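I bought the Tevico hangers in October, a pack of 8, to replace the wire ones that kept leaving bumps in the shoulders of my sweaters. They have been in daily use since then, so this covers one winter of shirts, light jackets and wet laundry.

**Weight.** Very light. A full armload is easy to carry up from the basement. The downside is that an empty one swings or jumps off the rod when you pull out the shirt next to it.

**Strength.** Fine for shirts and blouses. My wool coat made the arms sag, so it went back on a wood hanger. I would not put a heavy robe on these either.

**Shape.** The shoulder ends are wide enough that knits keep their line. The lower bar takes a pair of pants folded once. Dress slacks stay put, but anything slippery slides to one side by evening.

**Hook.** Small. It fits my closet rod with little to spare and does not fit over the shower rail at all. Measure first if you plan to drip-dry in the bathroom.

The gray is pale and goes with most closets. The ribs are thin, and lint collects between them.

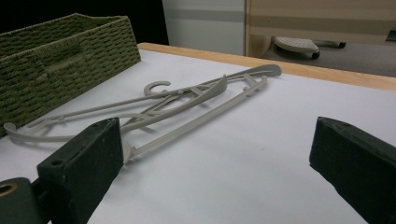

Hanne Bergmann wrote in to say that hers have lasted 2 years on a narrow rod, and that a rubber band wound around each end of the bar stops the slacks from sliding. I tried it on two of them, and it does help.

I'd buy them again for shirts. For coats, spend more.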